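The case for a parts shelf in every library

My kettle lasted 2 years. The switch went first, a small plastic tab that any competent person could have replaced in five minutes, had there been a tab to buy. Stimo, who made it, sell the whole base unit or nothing, and the base unit costs more than a new kettle. So I have a new kettle.

I think public libraries should keep spare parts. I mean the dull ones: knobs, hinge pins, fridge door clips, the feet that come off washing machines. Where a part is no longer sold, the library should hold the file and print it for whoever asks, at the price of the material.

Clivetti library has done a small version of this since last August. It has 168 parts in labelled drawers behind the returns desk, and a printer beside the photocopier. The yearly budget is £3000, and most of that goes on staff hours. I have borrowed nothing from it but a dishwasher wheel, and strictly speaking I haven't borrowed that, as they don't want it back.
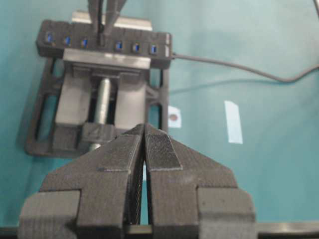 One reader, Fagundes, wrote to me after I mentioned the idea in an earlier column and said that libraries can barely keep their roofs on, that the money should go on books, and that a printed hinge will be weaker than the one it replaces. The last point is fair for some parts. I wouldn't trust a printed part near a gas hob or on a child's car seat, and a library shouldn't offer one.

On the money I disagree. A library that lends novels already accepts that some things are cheaper held in common. I need a dishwasher wheel once in ten years. A town needs one most weeks.

The makers should pay a share. Volov puts drawings for its vacuum cleaners online, free, and still sells vacuum cleaners. The others could be asked to do the same when they stop stocking a part – and if asking fails, the law could require it.

My old kettle is still in the cupboard under the stairs. The element works perfectly well.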